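Cahier d'atelier – poste cuisine
Mercredi, juin
Rédaction : T. Anozie

Reprise de la collecte sur la cuisine jouet, tâche « évier ». Objectif de la journée : compléter le lot Kashindye avec des démonstrations téléopérées où le maïs et le bol se trouvent ensemble dans le bac. Le lot précédent contenait surtout des objets isolés, et la politique entraînée dessus (branche Wulgate) traite le contenant comme un obstacle fixe. Elle descend à côté, referme, pousse le bol contre la paroi. Il lui faut des exemples de descente avec un doigt dehors et un doigt dedans.

9 h 20 – mise en route. Remise à zéro du bras, contrôle de l'ouverture de pince, vérification des horodatages entre le flux d'images et les commandes. Décalage constant, donc corrigeable à la conversion. Je le note dans l'en-tête de session et je ne touche pas au script d'acquisition en cours de lot. La dernière fois qu'on l'a fait, il a fallu retraiter toute la matinée.

9 h 45 – premiers épisodes. Consigne associée : « prendre le maïs dans le bol ». Les distracteurs restent dans le bac, aubergine et fourchette, à des positions que l'on change entre les séries et jamais à l'intérieur d'une série. Le robinet reste en place.
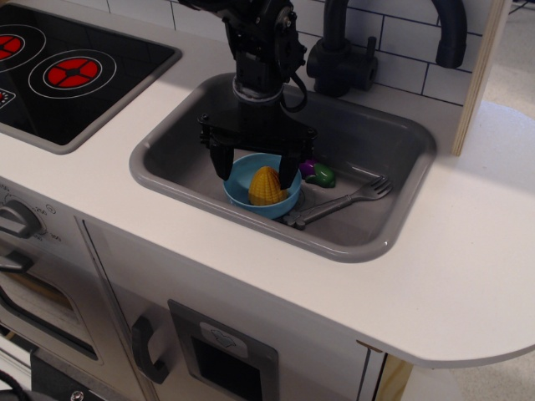
Le point délicat est l'orientation du poignet à l'approche. Si l'on aligne les deux doigts sur le centre du bol, on arrive trop large et on touche le rebord des deux côtés. En décalant vers un bord, un doigt passe dans le bol et l'autre à l'extérieur, et l'on a deux issues possibles à la fermeture : pincer le maïs contre la paroi, ou prendre le bol par sa paroi avec le maïs dedans. Du point de vue des commandes, les deux se ressemblent jusqu'à la dernière seconde. Du point de vue de la consigne, ce sont deux tâches différentes. Il faut donc étiqueter selon l'intention déclarée au début et reporter l'issue dans un champ séparé.

Décision : le champ « issue » prend quatre valeurs – objet seul, contenant seul, ensemble, échec. L'ancien champ binaire réussite/échec est conservé pour compatibilité avec le chargeur de Clella, mais il est calculé à partir du nouveau. Ne plus le remplir à la main.

11 h 10 – pause et relecture d'une partie des épisodes du matin. Constats :

– Les trajectoires de descente sont trop semblables. J'ai l'habitude de venir par l'arrière gauche, et cela se voit dans les tracés. À varier volontairement : départ haut, départ bas, départ avec poignet déjà tourné.
– Sur plusieurs épisodes, j'attends trop longtemps au-dessus du bol avant de fermer. Le modèle apprend l'attente. Couper les segments immobiles à la conversion règle une partie du problème, pas les micro-corrections autour du point d'arrêt.
– La fermeture est correctement synchronisée avec l'image.
– Deux consignes saisies avec une faute (« mais » pour « maïs »). Sans conséquence pour l'opérateur, gênant pour l'encodeur de texte. Corrigées à la source.

Compte à la mi-journée : 37 épisodes retenus après relecture.

13 h 30 – reprise avec départs variés. Je tire au sort la pose initiale avant chaque épisode, avec le petit script qui traîne dans le dépôt Skamcombe. Il propose parfois des poses d'où l'on ne peut pas descendre sans passer près du robinet. Je les garde quand le passage est possible et je retire quand le bras devrait contourner le bec. Il faudrait une vraie contrainte dans le script au lieu de ce tri à l'œil, qui dépend de qui est au poste.

Pour la série suivante, même contenu de bac, mais consigne changée : « déplacer le bol ». C'est la paire qui m'intéresse le plus. À état visuel presque identique, seul le texte doit décider de la suite. Si la politique ignore la consigne, on le verra tout de suite à l'évaluation.
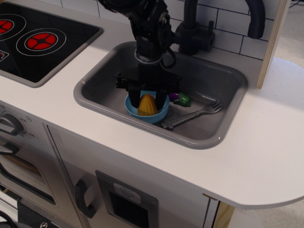 Fig. 2 – Doigts engagés au niveau du bol, maïs entre les deux. Aubergine et fourchette laissées comme distracteurs.

La vue extérieure a une limite connue : l'aubergine est en partie derrière le doigt droit dans cette position. Pour l'apprentissage ce n'est pas grave, l'occultation fait partie de la tâche. Pour l'annotation automatique des objets, en revanche, le détecteur risque de perdre l'instance et d'en recréer une autre à la réapparition. Proposition : propager l'identifiant depuis la première image de l'épisode, où le bras est haut et le bac dégagé. À tester hors ligne sur les épisodes déjà convertis.

15 h 50 – essai d'une série plus rapide, vitesse de téléopération augmentée. Résultat médiocre. Les contacts avec le rebord se multiplient et je corrige ensuite par à-coups. Série rejetée en bloc, conservée à part sous l'étiquette « rapide, ne pas fusionner ». Elle pourra servir d'exemples négatifs si quelqu'un en a l'usage.

Remarque sur les échecs en général. Ceux du matin sont utiles quand ils contiennent une reprise : le doigt accroche le rebord, on remonte, on redescend mieux placé. Je les garde avec l'issue finale et un marqueur « reprise ». Un échec sans reprise, terminé par un arrêt manuel, n'apporte pas grand-chose à l'imitation et part dans le dossier des rejets.

17 h 05 – fin de collecte. Total du lot Kashindye après fusion avec les sessions précédentes et dédoublonnage : 131 épisodes. Insuffisant pour relancer un entraînement complet, suffisant pour un affinage court à partir du point de contrôle Wulgate.

Reste à faire :

– ajouter la contrainte de robinet dans le tirage des poses ;
– convertir le lot avec le décalage d'horodatage noté dans l'en-tête, puis contrôler deux épisodes image par image ;
– équilibrer les consignes, car « prendre le maïs » domine encore nettement « déplacer le bol » ;
– faire passer quelqu'un d'autre au poste pour une demi-journée, afin de casser mes habitudes d'approche ;
– prévoir une série de contrôle sans maïs dans le bol, mêmes consignes.

Données copiées sur le serveur, sommes de contrôle vérifiées. Bras remonté en position de repos, alimentation coupée.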